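Boarding, but only till Friday teatime

Weekly boarding used to be the odd option at the back of the prospectus. At Andstead it's now the main one. Of 1,000 pupils, more than half go home every weekend, and the school has quietly stopped running lessons on Saturday mornings. Parents asked. Took 7 years.

Cost is the obvious draw. A weekly place comes in 2,000 pounds a term under the full fee, laundry included, music lessons not. Trips extra. Always extra.

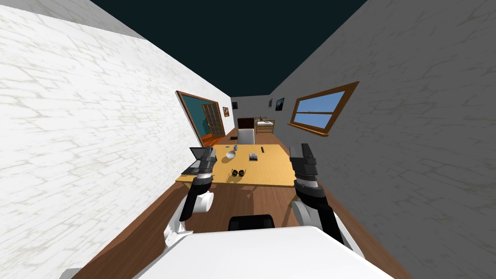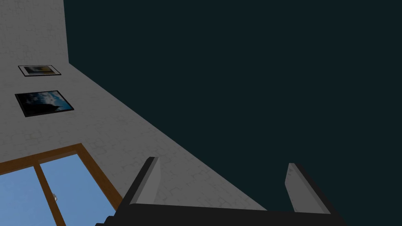
Then the distance question. Most weekly families live within 20 miles, and a fair few could do the run daily if work allowed. It doesn't — so the coach does it, leaving the front gates at four sharp. Miss it and you're ringing home.

Full boarders are less keen. Quiet weekends, thin suppers, half the football team gone. The school says a new weekend programme starts in February, cooking and climbing mostly, and that overseas pupils were asked what they wanted frist. Places for next year are still open, apart from the sixth form, where theres a waiting list.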